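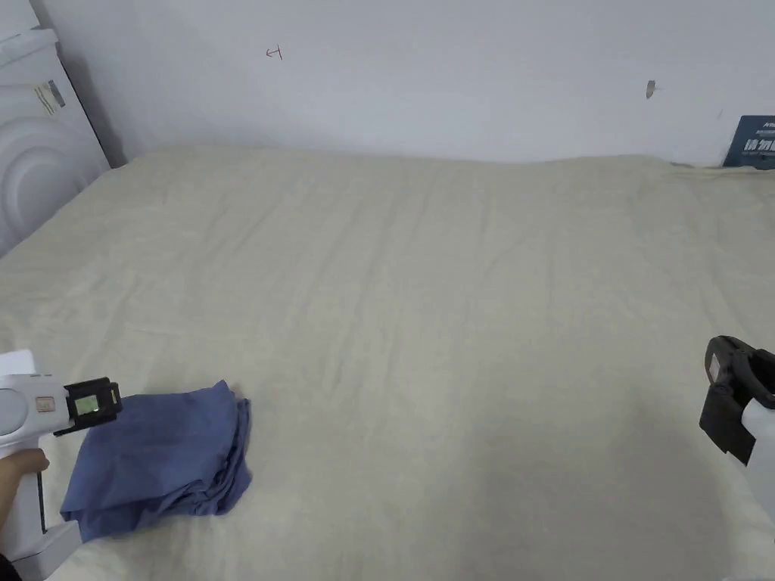
October, bench 2, after lunch

Picked the indigo vat back up after leaving it alone for most of the morning. Anathi's note from the last session says the Haller stock went in at 112 grams and that she let it sit covered overnight, so I did the same and didn't fiddle with it (much). The smell is right this time, kind of like a barnyard, and there's a decent coppery skin on top. Very happy about that!

Swatches so far are all the Losville cotton, scoured twice. Three dips each, ten minutes of air in between. Number 365 came out streaky along one side and I think I squeezed it above the surface instead of under it — my old bad habit. 366 is a lot more even.

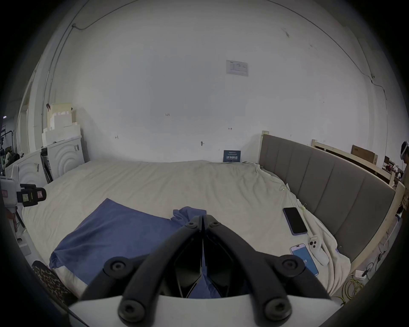

Ayanda wants to try the linen next, the heavier one from Bandara, but I'd like to see how the cotton rinses out first. Last time we rushed the rinse and the blue rubbed off on everything, including my good apron. Two vinegar rinses, then plain water until it runs clear.

pH strips are almost gone, need to reorder. Also the lid on the small vat doesn't seal anymore, so for now it has plastic wrap and a brick on it.

Left to do: tag 365 and 366, feed the vat before I go, ask Anathi where she put the Hisgate notebook.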